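Gripper swap and pre-run inspection, simulated cell
Skultari arm bench, sheet 4
Completed 18th June
Configurations checked: Grakik narrow-finger, Dursun wide-pad
Controller: Trondance, default gains

Mark each line OK, FIX or N/A. "Fine" is not a mark. Neither is a smiley face.

1. Base seated on pedestal, no gap at the mounting face
OK. In April the arm floated a hair above its pedestal for a whole batch and picked things up beautifully. Physics was not consulted.

2. Emergency stop mapped and tested from the operator console
OK on second try. The first press paused the video recorder and left the arm moving.

3. Joint limits loaded from the arm file, not the template
OK. 

4. Finger collision meshes match the visible fingers
Grakik: OK. Dursun: FIX. The pads collide where the old pads used to be, so it can hold a mug without touching it. Impressive, but not what we're scoring.

5. Gripper empty and clear of the table at start pose
OK, both configurations.

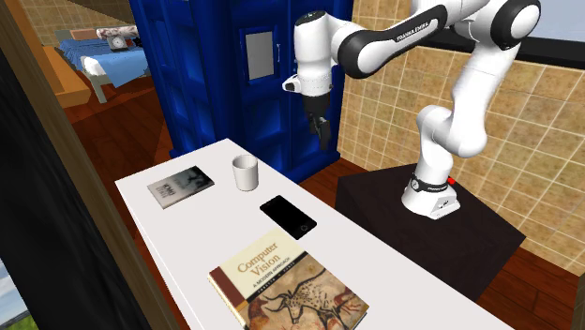 Item 5, start pose. Cup, phone and two books on the table, fingers empty.

6. Objects at rest before the first command
OK. Watch the thin paperback. It lies flat, and flat things like to sink into tabletops when the time step is too long.

7. Grip force cap set
FIX. Was 70 N for both grippers, which is a lot of opinion to have about a cup. Reset to the value in the comparison plan before scoring anything.

8. Wrist clearance to background furniture
OK with comment. The blue booth behind the table has a collision body — it did not last time — so planned paths now go around it. Expect longer paths than on the old sheet.

9. Same seed list for both grippers
OK. 1,845 trials each. Whoever shortened the Dursun list "to save time" last round, please don't.

10. Logs writing to the right folder
FIX. Both grippers were writing to the same one. Guess which gripper won.

Result: 2 reruns needed after items 4 and 7 are cleared. Grakik may not start early just because its mesh is right. Item 10 to be rechecked by someone other than whoever set it up.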